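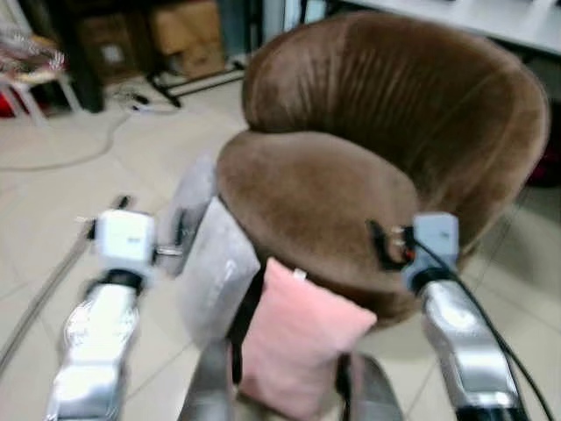 Incidencia 1028 - Butaca Jameo, tapizado de terciopelo marrón: aplastamiento del pelo en el asiento y transferencia de pelusa desde los cojines sueltos. Ubicación: apartamento piloto Gurndale, zona de estar. En la revisión del asiento se aprecia la superficie algo aplastada, con zonas difusas en la cara superior, mientras que el respaldo conserva el brillo en el canto alto y los pliegues verticales apenas marcados. Los dos cojines afectados por este parte son el rosa pálido, de superficie afelpada, y el gris claro; ambos quedan por delante del asiento, el rosa inclinado y el gris de canto. El resto del mobiliario de la estancia no entra en la incidencia.

Estado: cerrada con seguimiento
Prioridad: baja
Apertura: 8 de noviembre de 2020
Categoría: textil / mantenimiento
Elementos: butaca Jameo (1), cojín Lobo rosa (1), cojín Lobo gris (1)

Descripción del problema

El aviso de entrada indica "manchas en el asiento que cambian de sitio". Se solicita limpieza o sustitución de la funda. La funda del asiento de este modelo no es desmontable, por lo que la sustitución implica retapizado y queda descartada mientras no se confirme una mancha real.

Se pide además comprobar si los cojines sueltan pelo sobre el terciopelo.

Comprobación 1 - Mancha o marca de presión

Se pasa la mano seca a favor del pelo, de atrás hacia delante. Las zonas oscuras se aclaran en todo el recorrido. Se repite en sentido contrario y vuelven a oscurecerse. Comportamiento propio del pelo tumbado; una mancha de grasa o de líquido mantiene el contorno en los dos sentidos.

Paño blanco de algodón, apenas humedecido con agua, presionado 30 segundos sobre la zona central. Sin transferencia de color al paño. Sin cerco tras el secado.

Resultado: no hay mancha. Marca de presión.

Comprobación 2 - Pelusa

Rodillo adhesivo nuevo, una pasada por el asiento y otra por la cara interior del respaldo. En el asiento se recoge fibra corta clara. En el respaldo, casi nada. Se pasa una hoja limpia por cada cojín: el rosa suelta fibra del mismo tipo; el gris, muy poca, y más larga.

Resultado: el origen principal es el cojín rosa. El gris puede seguir en uso sin tratamiento.

Comprobación 3 - Relleno del asiento

Se presiona en el centro y en el borde delantero. Recuperación uniforme, sin hundimiento permanente. El borde redondeado mantiene la forma. No se abre parte de relleno.

Actuación

Cojín rosa: sacudido en exterior, aspirado por las dos caras con boquilla de tapicería a potencia mínima y repasado con rodillo hasta que la hoja sale limpia. Fueron necesarias 2 rondas. No se lava a máquina: las instrucciones de la serie Lobo solo admiten lavado a mano en frío y el relleno tarda en secar.

Asiento: aspirado en una sola dirección. Después, vapor vertical con el aparato Zirkton, sin apoyar la placa y sin detenerse sobre ningún punto. Cepillado inmediato con cepillo de cerdas blandas, a contrapelo primero y a favor después. Secado al aire con la butaca libre de cojines hasta la mañana siguiente.

Respaldo: solo aspirado. Los pliegues no se cepillan en horizontal - se abren y luego cuesta volver a asentarlos.

Notas añadidas al parte

Nota a. Tras el secado, el tono del asiento queda igualado. Persiste una sombra leve cerca del borde delantero, visible solo con luz rasante. Se acepta.

Nota b. Se consulta si procede aplicar protector en espray. No procede. En la incidencia 156, misma tapicería, el protector dejó el pelo rígido y hubo que retirarlo con espuma seca.

Nota c. El solicitante pregunta si basta con girar el asiento. No es posible, va fijado a la estructura.

Nota d. Los cojines no se guardan apilados sobre la butaca entre visitas. Se dejan en el arcón de textiles del pasillo y se colocan al preparar la estancia, apoyados contra el respaldo.

Mantenimiento programado

Aspirado del asiento: semanal, siempre en la misma dirección.
Rodillo en cojín rosa: antes de colocarlo.
Vapor: solo si el cepillado no levanta el pelo.
Productos con disolvente: excluidos.

Próxima revisión en enero, junto con las cortinas. Si el cojín rosa sigue soltando fibra, se pedirá recambio Lobo en tejido liso y se reabrirá este mismo número.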